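4. Findings: Folding as a Household Language

4.1 Where the laundry waits

The diaries gave us far more than we had hoped for. We asked 34 households in Ulden and Akell to write a few lines whenever clean clothes moved from one place to another, and over 30 days they sent us 1121 entries. Some are a single word ("chair"). One runs to three pages and includes a drawing of a dresser. Washing and drying, which had taken up most of our pilot questions, were dealt with in a phrase or two. What people wanted to write about was the stretch of time between the dryer and the drawer, and they wrote about it with real feeling.

We call this stretch the waiting period. In earlier work on housework it tends to be counted as idle time, if it is counted at all. The diaries show it to be full of small decisions. Clothes wait on beds, on the backs of sofas, on stair treads, on a piano. Each waiting place has its own rules, and everyone in the house seems to know them without having been told. A pile on the parents' bed has to be dealt with before sleep, so it is often put there on purpose, in the morning, by someone who wants to be forced into it later. A pile on a chair has no such deadline. Several diarists kept the two apart by name, and in one Akell household "bed laundry" and "chair laundry" had become proper terms, used by the children as well.

The state of the cloth matters too. Diarists had a wonderfully large set of words for clean clothes that had not been folded: heaped, dumped, balled, scrunched, "in a nest," "in a state." These were sorted by how much work they implied. A heaped shirt could still be hung up and worn. A scrunched one had gone past that point and would need a shake at least, and perhaps the iron. When we put these words back to the households in the follow-up interviews, agreement inside a home was high and agreement between homes was poor, so that one family's "dumped" was another family's "put away for now." Figure 1 is of the scrunched kind by most readings.

Figure 1. Crumpled mint-green cloth on a white tabletop.

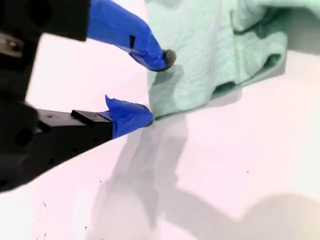

Saoirse Tierney objected to the whole scale when we read it out to her. A shirt was folded or it was waiting, she told us, and all those other words were only ways of feeling bad about the waiting. She had stopped using them years ago and the laundry had gone on exactly as before. She also thought we should have asked how long each pile lasted before someone took a sock from it, since in her view that was the moment a pile became a place of storage.

We think she is right about the sock, and we went back through the diaries with her remark in hand. Entries that mention taking an item straight from the pile are common, and they nearly always come after the first night. Once one person has dressed from the pile, others do the same, and the tone of the writing changes. Words of duty ("must do," "still not done") drop away and words of place take over: the pile is now somewhere things are. "Check the pile" appears in the diaries in the same spirit as "check the hall closet." We had coded these entries as put-off work. They are better read as a change in what the pile is for, and we have recoded them as such.

4.2 Who taught you that?

Of all the entries, 240 describe the act of folding in some detail, and these are our favorites. Folding is learned early, mostly by watching, and people carry the method from home to home with a loyalty that surprised even them. When two adults set up house together, their towels meet, and somebody's third goes up against somebody's half. The diaries are full of quiet refolding. One partner folds, the other passes by an hour later and folds the same things again, and neither says a word about it.

Younes El Ouafi wrote about his grandmother's way with T-shirts at such length that he ran out of lines and carried on up the margin. The shirt goes face up, sides in, sleeves back on themselves, then the bottom to the collar. He does it the same way and says he could not describe the steps until he had to write them for us; he stood at the kitchen counter with a shirt and the diary and did one move at a time, stopping to note each. We heard versions of this from others. The knowledge sits in the order of the moves, and to write it down people had to slow it to a crawl.

This slowing down turned out to be one of the pleasures of the study. In the follow-up interviews we asked each person to fold one garment of their choice while talking us through it. Most began confidently and then lost their place. Hands went ahead while the words were still at the collar. Despina Mihăilă laughed and started over, and then found that she smoothed the cloth after every move, a step she had left out of her written account altogether. She had been folding that way all her life! When we looked for smoothing in the written entries we found very little of it, although nearly everyone we watched did it. The same goes for lining up edges, for the little tug at the hem, and for the pinch at the shoulder that decides where the side will come over.

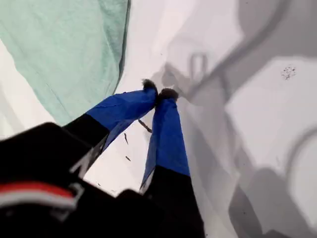
We take two things from this gap between telling and doing. The first is a matter of method. A diary is a fine tool for places and feelings and a weak one for handwork, and any study of household skill that relies on writing alone will miss the parts that people do best. The second concerns how folding passes from one person to another. If the smoothing and tugging never make it into words, they can only be picked up by being there. Households in which laundry was folded in front of the television, with children in the room, showed a strong family likeness in these small moves. Households in which one person folded alone in a bedroom showed hardly any. Teenagers from the second group often had good, even inventive, methods of their own, put together from videos, a summer job in a clothing store, or a friend's house.

Torquil Dow's account belongs here. He learned to fold in his twenties from a roommate known as Vlad, who rolled everything, and for a decade he rolled everything as well. Then his daughter came home from a sleepover and told him that rolling was for camping. He now does both, flat for hers and rolled for his, and he keeps the two kinds in one basket without any trouble. We like this case very much. Most writing on household habits assumes that a person has one way of doing a task and either keeps it or gives it up. Folding methods can live side by side, attached to different people's clothes, and switching between them seems to cost nothing.

4.3 The first fold

Among the flat folders there was one further point of difference, and it drew out stronger opinions than anything else we asked. It concerned the first move. Some people bring a side in first. Others begin with the sleeves, laying both back across the body before touching the sides. A small and very firm group fold the whole shirt down the middle and treat whatever comes next as a detail.

Side-first folders spoke about width. They had a drawer or a shelf in mind, and the first fold set how wide the finished shirt would be. Several could show us the width with their hands before picking anything up. Sleeve-first folders spoke about tidiness, and about sleeves as the part that causes bother if left until later. Middle folders spoke about speed. Each group was quite sure that the other two were making work for themselves, and each was happy to explain this to us at length.

Figure 2. Mint-green T-shirt, neckline toward the top of the table, with the right side and sleeve folded in over the body.
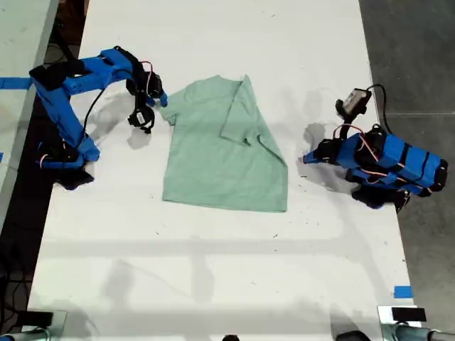
The choice of first move also tracks the surface people use. Side-first folding was most common among those who folded on a table or a bed, where a shirt can be spread out whole. Middle folding belonged to people who folded standing up, often against their own chest, with the chin doing the job of a third hand. Ovidiu Pascu had switched from one to the other when he moved to an Akell apartment with no free surface except the top of the washer. He missed the table. The chin method, he felt, was fine for T-shirts and hopeless for anything with buttons, and he had let his dress shirts go over to hangers entirely. A change of furniture had changed the method, and the method had then changed where the clothes were kept.

We did not expect furniture to matter so much. Our coding sheet had a single box for it, and by the second round of interviews the box was covered in notes. Tables used for folding are usually tables used for other things, so the laundry has to fit between breakfast and homework, or wait until the evening. One Ulden household kept a game called Nomo permanently set out on the only large table, and the clean clothes had been living on the stairs since January. Beds are free in the daytime and urgent at night. Sofas are the best compromise, said those with sofas, though they make poor surfaces for smoothing and the shirts show it.

There are limits to what we can say. The people who agreed to keep a laundry diary are people who do not mind thinking about laundry, and a few told us that they had folded more than usual while the diary was in the house. We also heard mostly about T-shirts and towels. Fitted sheets appear in the entries chiefly as a complaint, and we have left them for a separate paper, where they will have the space they deserve. Section 5 takes up the question of who puts the folded clothes away, which in most of these homes was a different person altogether.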